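Tukusstead Site: Pre-Purchase Equipment Checklist, Hand-Held Grippers and Bench Gear
August round, with comments

Read before ticking. A tick means you looked at it. A dash means you meant to. Anything marked HOLD goes back to purchasing with a sentence explaining why, and "vibes" is not a sentence.

1. Quantity and budget
Requested: 12 hand-held grippers. Budget line covers 5.
Status: HOLD
Comment: The request form has a box for quantity and a box for funds available. Whoever filled it in treated them as separate hobbies. Reduce to 5, or find the colour of someone else's money.

2. Unit price
Ostus quote: $1398 per unit, freight extra.
Status: OK
Comment: Freight is quoted to the depot gate. Getting it from the gate to the bench is apparently our own adventure. Add a line for it.

3. Fasteners and pivots
Check every screw at the linkage for seating and play. Work the fingers through full travel, empty, before signing.
Status: OK on the trial units
Comment: Ask Daly for spare screws in the first order. Last year we ordered none and paid a courier more than the screws were worth, then did it again.

4. Finger pads
Check for lifting edges, nicks and glaze. Pads are a consumable and must be budgeted as one.
Status: HOLD
Comment: Quote lists pads under "accessories, optional". So are tyres, if you never plan to leave the driveway. Need a price for 3 spare sets per unit.

5. Pinch points
Keep loose hair tied back, sleeves up, lanyards off. Spare hand stays clear of the linkage.
Status: Dash
Comment: Guard kit is in the Wemo catalogue but not in the quote. Someone please ask whether it fits this model before we buy a box of brackets to look at.

6. Work surface
Rigid, level, no sharp edges, load rating known. Glass tops need a written rating and a note about glare.
Status: HOLD
Comment: Soft goods trials have been done on household furniture, towels on a glass table and so forth, and that's fine for a trial. It isn't a line in the capital plan. Either we price proper benches or we write down that the real working environment is a lounge room and assess it as one. 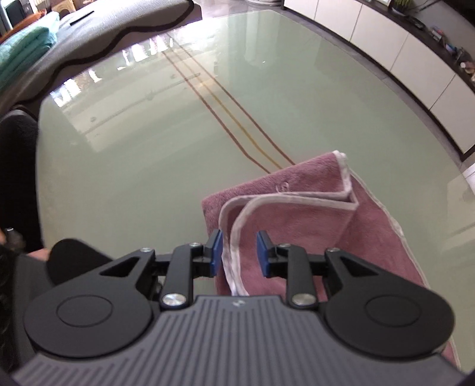
The second option is cheaper and I suspect it will win. If it does, the assessment has to cover seating, trip hazards and where people put their knees, and it needs doing before the order goes in.

7. Seating and posture
Chair height suits the table. No reaching across more than a forearm's length for repeated work.
Status: Dash
Comment: Everyone I asked said they were comfortable. Everyone I asked was standing up.

8. Cables and chargers
One charging spot, labelled, off the floor, switched off at the wall on Sunday.
Status: HOLD
Comment: No charging station in the budget at all. The plan seems to be that batteries will sort themselves out. Add a power board with overload protection and a shelf.

9. Warranty and repairs
Get turnaround time in writing, plus who pays return freight.
Status: HOLD
Comment: Ostus says "prompt". I have asked for prompt in days.

10. Storage
Lockable cupboard, units stored fingers closed, pads off the shelf.
Status: OK
Comment: The cupboard exists. The key is a separate line of enquiry.

Outcome: do not raise the purchase order. Items 1, 4, 6, 8 and 9 go back to purchasing. Items 5 and 7 to be looked at properly and re-ticked by the person who does the looking.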